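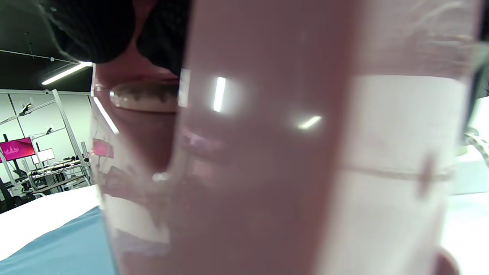
Disposable cup

A disposable cup is a drinking vessel meant to be used once and thrown away, a plan that most households and nearly all offices quietly ignore. It may be made of paper, foam, or plastic, and comes with or without a lid. The lid is generally sold separately, in a size that fits some other cup.

Origins

Before throwaway cups, people on trains and in schools drank from a shared cup, often a metal one chained to the water barrel. The chain kept the cup from being stolen. It did less about disease. In the early twentieth century a number of American states banned the shared cup on health grounds, and paper cups moved in to fill the gap. Early ones were cone-shaped or had flat bottoms and a coating of wax, which ended up in the drink if the drink was hot.

Foam cups solved the heat problem after the Second World War and created several others. Clear plastic cups followed, mainly for cold drinks, and found lasting work at parties, where their chief drawback is that every guest has the same one.

Materials

Most clear cups are made from PET, polystyrene, or polypropylene. PET bends and recovers. Polystyrene is stiffer and tends to split down the side when squeezed, usually by someone telling a story. Polypropylene is cloudier and stands up better to warmth. A newer group, made from plant-based plastic (PLA), looks much like PET and is sold as compostable — a promise that normally depends on an industrial composting site being nearby.

Paper cups are rarely only paper. A thin plastic lining keeps the coffee in and most recycling plants out.

Shape and stacking
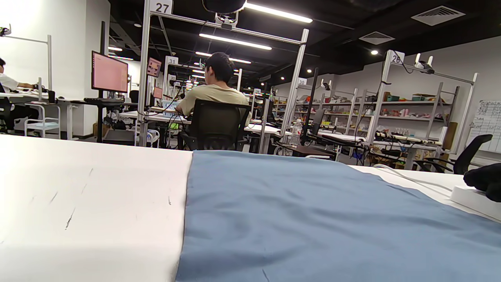

Nearly all disposable cups are wider at the top than at the bottom. The slope lets them nest, so that a tall stack takes up little more room than its rims. It also makes them tip over more easily when full, a trade the shipping department has always won. The rolled rim adds stiffness and spares the lip a sharp edge.

Office use

The writer Dexter Park, in his short book Corrigan's Cup (July, Brendik Press), followed the supply cabinet of one company that bought 768 cups and could account for 737 of them. The rest were found holding pens, screws, and in one case a fern. Park treats this as the cup's true career, with drinking as a sort of internship. Seung-woo Heo, reviewing the book in December 2018, called it "thorough past the point of need" and recommended the chapter on lids.

Disposal

Cups are accepted for recycling in some towns and refused in others, sometimes on opposite sides of the same street. Washing and reusing them is possible, though thin plastic clouds and cracks with repeated use, and the cup never quite stops looking embarrassed.

See also: Drinking straw; Paper plate; Water cooler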